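Haso Table Lamp: Set-up Guide
Section 4. Placement, bulb and first use

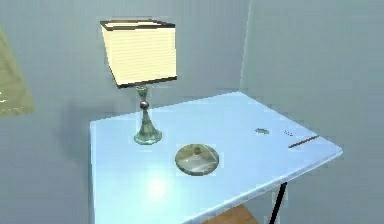 4.1 Before you start
Read Section 2 (Electrical safety) first. Keep the lamp unplugged until step 6.

4.2 Fitting the bulb
1. Set the base on a flat, level surface. Leave 125 mm of clear space on all sides of the shade.
2. Remove the shade ring by turning it counterclockwise. Do not use pliers.
3. Screw in an LED bulb of 800 lumens or less. Stop when the bulb is snug.
4. Seat the shade on the holder and replace the ring. Finger-tight is enough.
5. Route the cord behind the furniture. Do not run it under a rug or through a door opening.
6. Plug the cord directly into a wall outlet and turn on the lamp at the cord switch.

CAUTION: Do not fit an incandescent bulb rated above 40 watts. Excess heat can discolor the shade and damage the socket.

Note: Lamps supplied with the Somberg dimmer need a bulb marked "dimmable." Other bulbs may flicker or hum at low settings.

4.3 If the lamp does not light
1. Check the outlet with another appliance.
2. Unplug the lamp, let the bulb cool, and tighten it a quarter turn.
3. Try a second bulb of the same type.
4. If the lamp still does not light, unplug it and contact Haso service. Quote part number 161 for the socket assembly.

Do not open the base. It contains no parts that can be replaced by the user.

Revised 11/16/20. Cleaning is covered in Section 5.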